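I have been putting off the phone pile since January. It lived in the bottom drawer of the Drustholm cabinet, under the takeout menus and a bag of birthday candles, and every time I went in there for tape I got a handful of old phones instead. You know the drawer. You have one too.

What got me moving was a call from my friend Ratih Tjoa, who helps out with a community swap table and wanted to know if I had any old electronics to pass along. I said sure, loads, and then realized I had no idea what was on any of them or which ones still turned on. So that was my evening sorted!

First job was finding somewhere to spread out. My desk is a disaster (don't ask), so I went for the marble surface up against the terrazzo wall. I love that wall. Mustard, pale pink, that blue-gray, the black bits — I was told more than once that terrazzo plus veined marble would be way too much pattern for one spot, and I went ahead and did it anyway. I got the idea from an old Granico flyer and carried it in my bag until it fell apart at the folds. 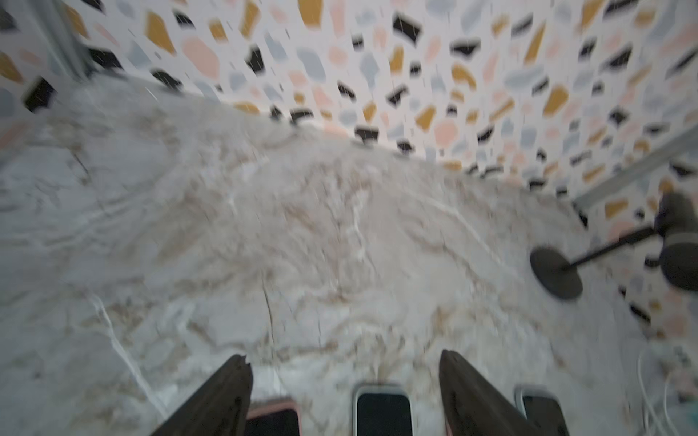 The one downside is that you can lose anything in there. Earrings, SIM trays, that tiny pokey pin you need to open the SIM trays. I lost mine twice before I got smart and put it in a saucer, and then I lost the saucer under a dish towel. If you are going to do this at home, get yourself a saucer and leave it where you can see it.

My system, if you can call it that, was to lay the phones out face up in their cases and deal with them one at a time. I kept the cases on because the cases are how I tell them apart. With the screens off they are all just black rectangles to me, but say "the mint one" or "the coral one" and I know exactly who you mean. I bought most of those cases from a Ladero clearance bin and I have zero regrets. They have that soft grippy feel that picks up every crumb in your purse, but they're cheerful.
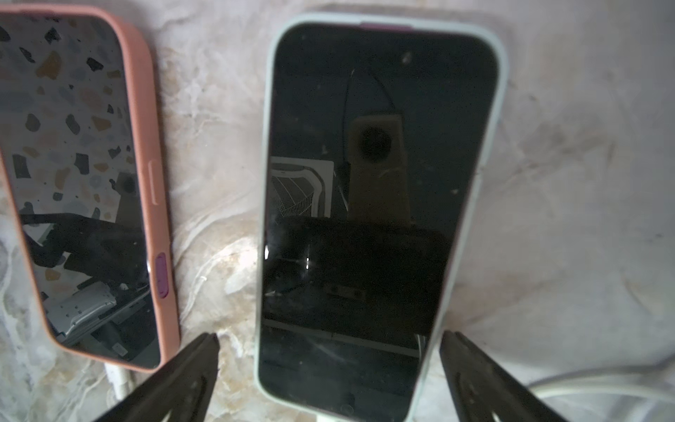
Charging was the slow part. I own 9 cables (yes, I finally laid them all out) and 2 of them work if you hold them at an angle and think nice thoughts. So I'd plug one phone in, wander off, fold some laundry, come back, find it had come loose, say a word, and plug it in again.

Then came the photos. The coral phone had 739 of them on it, and I'd say half were of soup. I went through a soup phase! There was also a very long video of the inside of my coat pocket, and a few sweet ones from the trip to see my cousin that I thought were gone for good. Those got copied over to the laptop before anything else happened, and then copied again to a stick, because I don't trust myself.

After that it was sign out of everything, wipe, and on to the next. Do the signing out first, please. I skipped it on one and had to go hunting for a password I made up years ago, which was on a sticky note inside a cookbook. The Vasylenko bread one, in case I ever need it again.

Cleaning was the fun bit. I do the glass with a barely damp cloth and then a dry one, and I run a soft toothbrush around the rim where the case meets the screen. A switched-off screen shows you every single thing you have ever done to it.
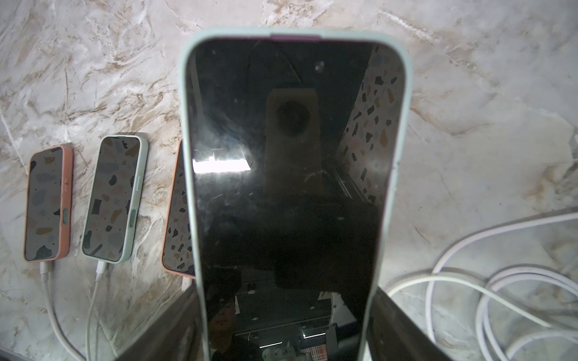
The mint one, dust and smudges and all.

Ikhsan Sinaga from my book group asked whether I was going to pop the cases off and wash them properly. I am. Warm water, dish soap, and an overnight dry on a rack. I've done it before and the lighter ones came up nicely, though the coral hangs on to ink marks like you wouldn't believe. If anybody has a trick for pen on silicone, leave it in the comments.

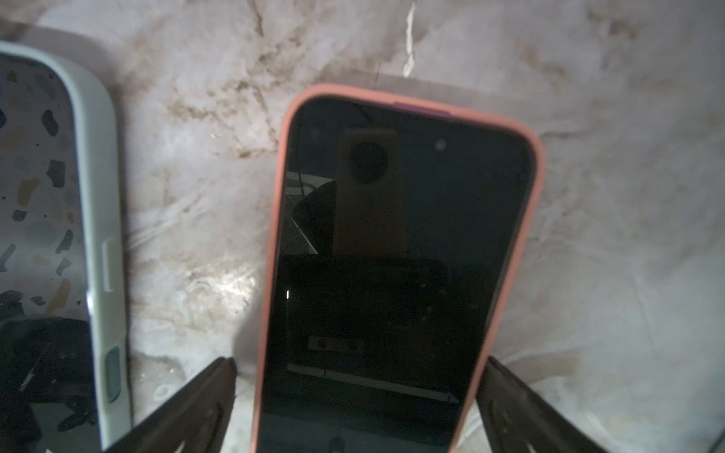

Sage green and coral, side by side on the marble.

I'm keeping the coral one for recipes and music, and the rest can go to Ratih once the cases are washed. She's already texted me twice about chargers. I'm still deciding which of the cables I can give her with a straight face.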